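Forura Broadcast Archive
Progress Report to the Nillon Foundation
Television Interviews and Their Paper Record, Phase 2
Submitted November 9, 2024

Prepared by Marisa Villa, Project Manager

Summary of the period

The grant supports the cataloging and partial digitization of the Kaczmarczyk collection, which holds the working papers of a regional current affairs program and recordings of its long-form studio interviews. During this reporting period the archive completed the cataloging of the correspondence series, began transfer of the interview tapes, and opened rights discussions with the production company Tranetier. Work on the correspondence is on schedule. Work on the tapes is behind schedule, for reasons given below.

Cataloging

All 10 boxes of correspondence now have item-level descriptions in the public catalog. The series covers booking letters, research notes, question drafts with handwritten changes, and the replies of guests and their representatives. Question drafts have been linked to the matching interview wherever the date of broadcast could be confirmed. Letters from members of the public are described at folder level only, in keeping with the privacy terms agreed with the foundation at the start of the phase.

Iolanda Godoy has prepared a name authority file for presenters, producers and guests. It will be shared with partner libraries once the second review is complete.

Tape transfer

The grant agreement set a target of eight interviews transferred by the end of the period. Six have been completed and checked against the broadcast logs. The remaining two are held on a format for which the archive's playback deck required a replacement part. The part was ordered in September and has been received. Testing is under way, and both transfers are expected early in the next period.

The six completed files include unedited studio footage that was not broadcast. Access to this material is limited to the reading room until the rights position is settled.

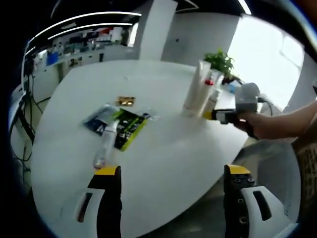

Vittoria Dal Bello wrote after reading the draft of this report that the unedited footage should be described in the catalog even while viewing remains restricted. In her opinion, researchers need to know that a longer version of an interview exists before they quote from the edited one, and a short note on running time and condition would meet that need without prejudice to the rights holder. The archive accepts this recommendation and will add such notes to each of the completed records.

Rights and permissions

Tranetier has confirmed in writing that it holds the rights to the broadcast versions. Its position on unedited material is still under review. Gerardo Ruggiero is handling the correspondence and will report separately if a license fee is proposed, as no such fee was included in the approved budget.

Budget

Spending on staff and storage is in line with the approved figures. The replacement part was charged to the equipment line, which remains within its limit. No transfer between budget lines is requested.

Plans for the next period

The archive will complete the outstanding transfers, publish the name authority file, and begin captioning of the broadcast versions. Priya Greenberg will lead the captioning work and will circulate a style guide for comment before it starts.

Questions on this report may be addressed to the Project Manager.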